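2020-01-21

# Can it put the gloves away yet?

The engineer at Kikden has worked on sorting soft goods for 13 years, and she has stopped making predictions. "Every July somebody tells me it's solved," she says. "Then I hand them a glove."

I had come to ask whether a machine could tidy a hall closet. Her answer was a long breath. For now people do the work, holding the grippers in their own hands, and the software is supposed to learn from them.

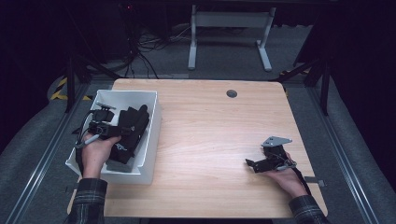

She doesn't think much of the sales talk. A rival, Moltden, has promised a folding unit for shops. "A shirt on a flat table, fine. Now drop it in a bin and ask again."

## Why gloves are hard

Black on black is her first complaint. Shiny panels throw back the light, and the fingers never lie the same way twice. "You know where the thumb is. You don't even look. The machine has to work that out from a few bright lines."

I asked how wide the jaws should open. She shrugged – it depends on the glove.
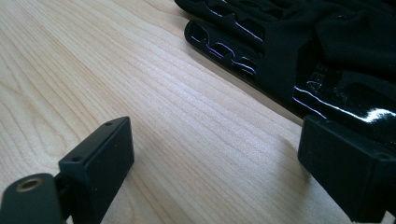 ## And fur is worse

Faux fur has no clear edge, so where do you grab it? "Wherever you like," she says, "and then you find out." At Sulby, where she worked before, her team ran 32 trials with a fluffy collar and kept 4.

I said that sounded like a bad year. She said it was a good one.

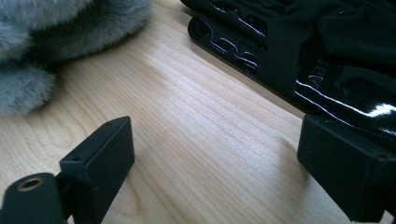
## Would she buy one?

"No. I have a closet and two arms." She might look again if the Šťastný warehouse, her toughest customer, ever signs for a second unit. It hasn't so far.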